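Leave the Tape Down

By Hertta Lahtinen
August 11, 2019

Every April the shared workshop where I rent a bench gets a cleaning, and every April the first thing to go is the blue tape. People peel it off the work surfaces, roll it into a ball and throw it away. The tables look better for a day or two. Then the arguments start again over who gets which half of the table and where the bins are supposed to sit.

I think the tape should stay down. I would go further and say that a workshop with taped surfaces is a better place to work than one with painted lines, printed mats or fitted trays, and that we should stop treating tape as something temporary that got forgotten.

A taped line costs almost nothing. It goes down in a minute and it can move tomorrow. When I worked for Larko, a small firm that repaired control boxes, the owner paid for printed bench mats from a supplier called Dimudora. They were good mats. They also divided the bench for a job we stopped doing the following spring, and for the next 3 years we worked across the lines and told new people to ignore them. A line that everyone ignores is worse than a bare bench, as it teaches people that the other lines can be ignored too.

The usual complaint is that tape looks bad. It does wrinkle. Where two strips overlap it goes dark and lumpy, and the edges never stay straight for long. I don't mind any of that. The surface under it has stains and scratches of its own, and I have never heard anyone propose peeling those off.
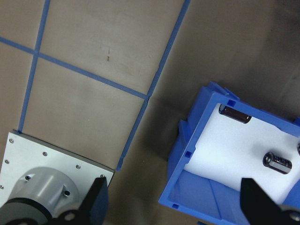 What the lines are for

Bhupendra Shakya, who ran the bench next to mine at Larko, used to say that a taped square was a promise to put something back. I would put it more simply. The square tells you where the thing goes, and when it isn't there you know it's missing. With loose parts and switches that matters a good deal. I once lost most of an afternoon to a contact block that was under a rag on my own bench.

Eylül Ağca disagrees with me, and she has a fair point. She says tape on cardboard is fine, but tape on a good tabletop leaves glue behind, and somebody has to scrape it. She has done the scraping. Her answer is to keep the grid on a sheet of board and keep the table clean. I have no quarrel with this. Board is cheap, and when it gets creased you can replace it and lay the lines again. 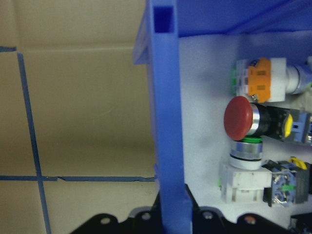
Where we part is over rules. Eylül would like the layout written down and signed off before anyone puts tape on anything. I would let whoever uses the bench decide, and let the next person move the strip if it's in the way. Roughly 57 people use our workshop in a year, and most of them can be trusted with a roll of tape.

I would ask for two things only. Use the blue kind, so everybody knows what it is. And if you pull up a line, put down the one you want in its place – don't leave half a square and walk off.

The next cleaning will come around in spring. I plan to be there, and I plan to ask that the tables be wiped around the tape.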